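Mostyn opens orders for Iltar tabletop arm kit

Robot maker Mostyn has begun taking orders for Iltar, a tabletop arm kit meant for small labs, colleges and cafes that want to try automating simple jobs with cups and cutlery. The first batch is limited to 200 units, and the company says it will ship them in February.

The kit comes with the arm, one gripper, a fixed camera on a stand and a set of practice tasks that buyers can change or add to. It runs on Zustia, the control software Mostyn already sells to schools. Users teach a task by guiding the arm through it by hand, then let the software repeat the job with the objects in slightly different places.

Elin Foulkes, who leads the product team, said most of the practice tasks were picked after talks with early customers. "People kept asking us about drinks and spoons," she said. "A spoon is a thin thing to pick up off a flat table, and a lot of grippers just push it along."

The coffee task gets round that by resting the spoon across two wooden blocks, which leaves space under its neck for the gripper to close. The arm has to lift the spoon, carry it across to the mug, stir and put it back.

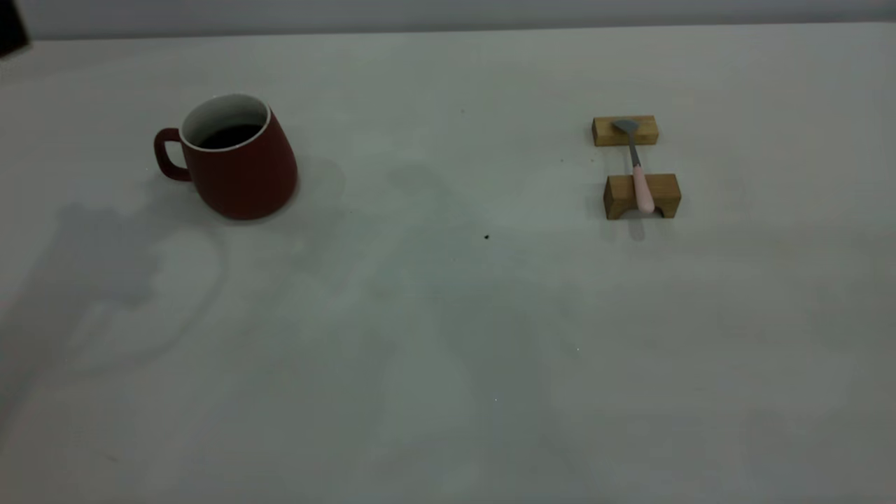
The coffee task, with the mug on one side of the table and the spoon resting on its blocks.

Ledska, a training center that had the kit on loan before the launch, ran the task 1000 times with the supplied settings. The arm finished 634 of those runs without help. Natanael Furtado, who ran the trial, said most of the failures came at the mug, where the spoon touched the rim on the way in.

"Picking up was better than I expected," he said. "Getting the bowl of the spoon into the cup needs work – we had to slow the arm down a lot, and then it takes longer than I would like."

Ledska has since ordered 2 kits for its evening classes. Furtado said students would start with blocks only and move on to liquids later in the course.

Mostyn says an update to Zustia will let users set a slower speed for one part of a task while leaving the rest alone. It will be free to everyone who buys from the first batch. Spare gripper pads will be sold separately, and the blocks can be swapped for any pair of a similar height.

Reporting by Mali Wynne

Contact us | Copyright, all rights reserved | Back to top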